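3.2 Garment lifespan and the decision to repair

Households in the Kilow sample kept denim longer than any other category of clothing. Of the 2,854 garments logged over the study period, jeans and other denim items stayed in use for a median of nine years, against four years for knitwear. The difference held across income groups and was not explained by purchase price. Respondents who paid very little for a pair of jeans were as likely to mend them as those who paid a good deal more.

Wear diaries suggest that the way clothes are stored and washed at home matters as much as the strength of the cloth. Participants in Uvar, where most dwellings have no dryer, reported fewer failed seams than those in Granström. Line drying takes longer and fades colour unevenly -- a complaint raised in 13 of the diaries -- but it seems to spare the stitching at the pockets and inner leg.

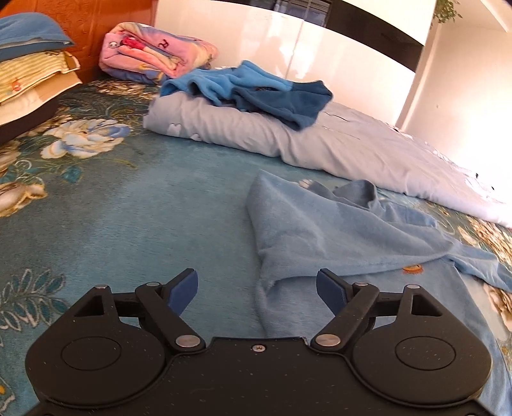
Ebbe Engström, commenting on a draft of this section, objected that line drying and careful sorting tend to occur in the same households, and that the diaries cannot separate the two. We accept the point. The diary form asked for drying method at each wash but recorded sorting only once, at enrolment, and the model reported in Section 4 therefore treats the two as a single measure of laundry care.

Repair itself was less common than the interviews had led us to expect. Most respondents described mending as something they meant to do, and many kept a pile of clothes set aside for it. Items often stayed in that pile for a full season. Where a repair was finished, it was usually a hem or a button; worn knees and thighs were more often left until the garment was moved to garden or workshop use. We counted this second use as part of the lifespan, following the practice of the earlier Stillent survey, although it lengthens the figures for denim in particular.

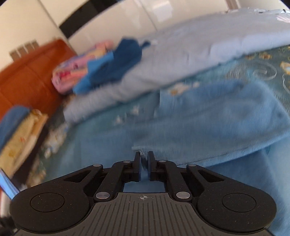

Figure 3. Blue denim garment spread out on a teal floral fabric covering.

Large items posed a separate problem for the diaries. Respondents tended to enter them under the name of the person who washed them instead of the person who wore them, and the entries were reassigned by hand in May. Garments whose wearer remained unclear were kept in the totals but left out of the household comparisons in Table 2.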